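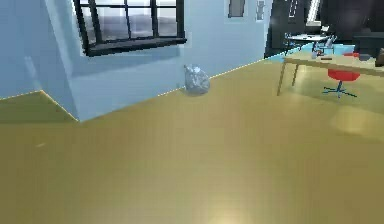 **Ollach, May 13, 2024** – We've got news from the Berkia shared workshop, and I get to be the one typing it up! Our home-built floor rover, Erotness, now has a practice apartment to drive around in on a computer, and as of today the whole thing is free for anyone to download.

A bit of background. Erotness started on a kitchen table, moved to our bench when the kitchen was needed back, and has been eating our evenings ever since. It's a small two-wheeled machine that's meant to find stray stuff on the floor and go around it. In April we burned out our second motor driver, and a few of us decided it was time to do more of the crashing in simulation.

So we built some rooms. There's a big yellow floor, blue walls, a desk with a red office chair, and a crumpled gray lump on the floor that has become the rover's main enemy. Chairs are hard too (those star-shaped bases are awful for a low sensor), and the dark room past the opening still confuses it now and then. We've logged 300 practice runs so far, and in 94 of them the rover bumped into something. I think that's pretty good for a machine with a plastic lunchbox for a body – others in the group would like it lower before we brag.

The download has the room files, the driving code and the parts list for the real rover, which comes to about 290 dollars if you buy everything new. The motor mounts are our own Šťastný bracket, and the print files for that are in there as well. You'll need a 3D printer or a friend with one.

We're also opening 12 spots for a build group at the workshop. You don't need to know how to code, but you should be okay with a soldering iron, or willing to learn on a scrap board first. Bring safety glasses if you own them. Parts aren't included, bench time is.

To sign up or ask for the files, stop by the Berkia front desk in Ollach and ask for the Erotness sheet.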